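스케마우, 위치 추적 태그 '토마' 시험 사용자 모집

통신회사 스케마우(Skemau)가 새로운 위치 추적 태그 '토마(Toma)'의 시험 사용자를 모집합니다. 신청은 8월 6일에 시작되었고, 스탈트비(Staltby) 지역에 사는 고객이 먼저 대상이 됩니다. 모집 인원은 181명입니다.

토마는 열쇠나 가방, 자전거에 달아서 쓰는 작은 기기입니다. 블루투스만 쓰는 제품과 다르게 이동통신망에 직접 연결됩니다. 그래서 휴대전화가 멀리 있어도 앱에서 위치를 확인할 수 있다고 회사는 설명합니다. 무게는 43그램이고, 색은 두 가지입니다. 배터리는 한 번 충전하면 9일 동안 사용할 수 있다고 합니다. 다만 이 숫자는 위치를 한 시간에 한 번 보내는 설정이 기준입니다. 더 자주 보내면 사용 시간이 짧아집니다.

시험 기간은 세 달입니다. 이 기간에는 기기값과 통신 요금을 내지 않습니다. 참가자는 2주마다 앱 안에서 짧은 설문에 답해야 하고, 설문에 두 번 답하지 않으면 기기를 돌려보내야 합니다. 시험이 끝난 후에 계속 사용하고 싶은 사람은 할인된 가격으로 살 수 있습니다. 정확한 가격은 아직 발표되지 않았습니다.
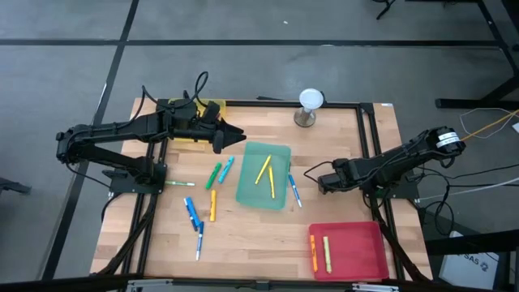

작업대 양쪽에 설치된 검은색 로봇 팔과 얕은 플라스틱 트레이, 마커와 펜.

앱은 스케마우의 협력 회사 오리츠(Oritz)가 만들었습니다. 지도 화면에서 안전 구역을 정하면 태그가 그 구역을 나갈 때 알림이 옵니다. 가족과 위치를 같이 보는 기능도 있지만, 한 태그를 볼 수 있는 사람은 최대 세 명입니다. 위치 기록은 기본 설정에서 서버에 30일 동안 보관되며, 사용자가 직접 지울 수도 있습니다. 시험판 앱은 현재 안드로이드에서만 사용할 수 있습니다. 아이폰용 앱은 9월에 나올 예정입니다.

스케마우는 작년에도 같은 방법으로 가정용 누수 센서를 시험했습니다. 그때는 신청자가 많아서 모집이 예정보다 일찍 끝났습니다. 그 센서는 시험 사용자의 의견에 따라 경고음을 더 크게 바꾼 다음에 판매되었습니다. 이번에도 회사는 의견을 받아서 기기의 고리 모양과 알림 방식을 다시 검토할 계획입니다.

신청은 스케마우 홈페이지의 '새 제품 시험' 메뉴에서 할 수 있습니다. 만 18세 이상이고 스케마우 휴대전화 요금제를 쓰고 있어야 합니다. 신청할 때 태그를 어디에 달 것인지 간단하게 써야 합니다. 선정된 사람에게는 문자 메시지로 연락이 가고, 기기는 우편으로 받거나 스탈트비 매장에서 직접 받을 수 있습니다. 다른 지역의 모집 일정은 나중에 홈페이지에서 안내됩니다.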